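Gripper width from fingertips, second attempt

The width estimator in Flarnus has been off since we changed the finger pads. The old version looked for the two fingertips in each image, measured the pixel distance between them and applied a linear fit. That works near the closed position and drifts as the fingers open.

I pulled 270 frames at known widths and plotted the residuals. The error is almost flat up to half travel, then climbs. The lens model explains most of it. The rest comes from the tip detector, which locks onto the pad edge on one side and the finger body on the other. 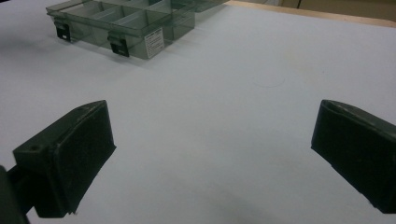 Fingers wide apart over the white table, compartment organizer ahead.

Wide open is the worst case. The right finger runs out of the image, so the detector has less outline to work with and the old symmetry check rejects the pair.

Changes so far:

Undistort the tip points before measuring. Only the points — remapping the full image cost too much time per frame.
Fit each finger separately and drop the symmetry check.
Replace the linear fit with a lookup table, 26 entries, interpolated.

Romain Baudry suggested masking out the table shadow as well. I tried it and the numbers did not move, so it stays out.

Rerunning on the Hamel set, 58 of 2,814 frames still fail, mostly with one tip hidden behind an object. For those I hold the last good width and set a flag. The planner ignores the flag for now. Fixing that means touching the message format, and Benoît Boyer has a branch open on the same file.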